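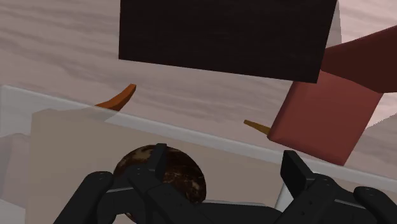
Éloge de la démonstration ratée

Depuis que je travaille chez Vosance, on me demande à peu près à chaque dîner ce que je fais de mes journées, et je réponds que je ramasse des noix de coco qui n'existent pas. La réponse fait rire, puis vient la vraie question : à quoi bon ? Un simulateur peut produire des exemples tout seul, la nuit, par wagons entiers. Pourquoi y mettre des gens ?

Je voudrais défendre ici une idée qui m'enthousiasme depuis deux ans et que je vois encore trop peu partagée : dans un jeu de démonstrations, ce qui vaut le plus cher, c'est l'hésitation. Le geste repris. L'approche un peu trop haute, corrigée au dernier moment.

Prenez un objet rond entre deux doigts mécaniques, tout près de la paroi d'un bac. Il y a là plus de décisions qu'on ne croit. Par quel côté descendre quand la paroi gêne ? Faut-il serrer à l'équateur ou un peu en dessous ? Un script répond une fois pour toutes, et répond bien, souvent mieux que moi. Mais il répond toujours pareil ! L'opérateur, lui, tente, se ravise, remonte, tourne le poignet, et le modèle qui apprend de lui reçoit en prime toutes ces positions bancales dont il faut savoir sortir.

J'ai longtemps pensé le contraire. Dans notre première série, baptisée Nanora, j'avais fait le ménage avec un zèle de débutant : toute démonstration où la pince repassait deux fois au même endroit partait à la corbeille. Il m'en restait 4000, lisses comme des galets, et j'en étais très fier. Le modèle entraîné dessus était superbe tant que tout allait bien. Au premier objet qui roulait de travers, il restait planté au-dessus du bac, à refermer la pince sur le vide, encore et encore.

C'est Kazuhiro Miyazaki, avec qui je partage le bureau, qui a repêché dans ma corbeille 56 enregistrements que j'avais jugés honteux. Il les a remis dans le lot sans rien changer d'autre. Je ne vais pas prétendre que tout s'est arrangé, on ne tire pas une loi d'un essai de ce genre. Mais la pince remontait ! Elle remontait, se décalait et redescendait, avec une petite gaucherie que j'ai reconnue tout de suite : la mienne, celle d'un vendredi soir. J'ai rarement été aussi content au travail.

Il y a une objection sérieuse, et je l'entends régulièrement chez nos voisins de Flornix. Les maladresses s'apprennent aussi. Si l'on garde tout, on enseigne le tremblement, la distraction, la pause café. Je suis d'accord, et je continue à jeter. Je jette les séances où l'opérateur ne savait pas ce qu'il voulait faire, celles où le retour visuel avait du retard, celles où l'on a laissé la pince en plan pour répondre au téléphone. Je garde celles où quelqu'un s'est trompé puis s'est rattrapé. La frontière est parfois floue et il faut revoir l'enregistrement pour trancher, ce qui prend du temps — du temps que personne ne budgète, j'en conviens.

Reste la question du simulateur. Certains collègues le regardent de haut : pas de poussière, pas de jeu dans les vis, un frottement trop sage. Moi, j'aime bien ces mondes un peu faux, avec leurs veines de bois ondulées et leurs blocs de couleur. On y recommence sans rien casser, on y essaie une prise absurde juste pour voir, et c'est dans ces moments-là que naissent les bons exemples. Un débutant y ose davantage que devant une vraie machine, et ses audaces nous servent.

En mai, nous ouvrirons la série Bouvier, et j'ai obtenu que chaque démonstration porte désormais une note écrite par la personne qui l'a faite, une phrase ou deux, même bougonne. « Trop près du bord, j'ai repris par la droite. » Voilà le genre de chose que je veux pouvoir relire dans un an. Si vous collectez vous aussi, gardez vos ratés rattrapés et écrivez-moi, je serais ravi de comparer nos corbeilles.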